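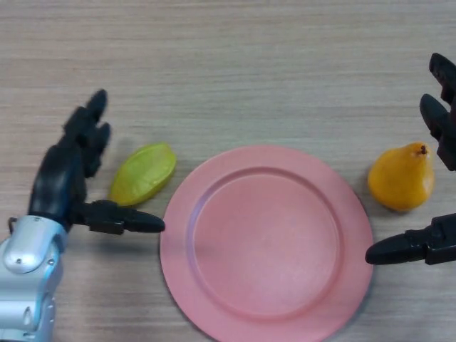 Fruit I Have Been Ignoring

I turned into a fruit person this May, and I blame the little market on the way home from my dentist. I went in for a bottle of water and came out with two bags I could barely carry. Pears, mangoes, a papaya the size of my forearm, and a star fruit, which I hadn't bought since college!

So let's talk about star fruit first. I always thought of it as a garnish, that thing on the rim of a drink at a hotel bar. But a ripe one is good. You want it more yellow than green, and a little brown along the ridges is fine (I used to throw those out, oops). Mine taste like a grape that met a green apple. You eat the skin and everything. I slice it crosswise, flick the seeds out with the tip of the knife and squeeze lime over it. One serious note: people with kidney trouble are told to stay away from it completely, so please ask before you put it in a salad for company.

Pears are where I have the most opinions. They ripen from the inside out, so if you wait for the whole thing to go soft you get mush in the middle. Press up by the stem. If it gives a tiny bit, eat it today. I lost six beautiful ones last year by leaving them in the bowl over a long weekend at my sister's, and I'm still kind of mad.

My neighbor Lech Śliwiński poaches his with black tea and a strip of orange peel, and he finally gave me the method after I hinted for months. Peel them, leave the stems on, simmer 16 minutes, then let them sit in the pot until they're cool. I did mine for 10 the first time and they were crunchy, so listen to Lech. Ice cream on top is my own addition and he does not approve.

The papaya I'm less sure about. Half of it was lovely with salt and chili, and the other half smelled like feet by the next morning. Does it always do that? If you have a trick, leave me a comment, I'm begging.

Next up is a persimmon, whenever they show up. The lady at the register says to get the squat ones if I'm impatient, and I am very impatient. I also still have three mangoes on the counter, so it's probably going to be smoothies until then.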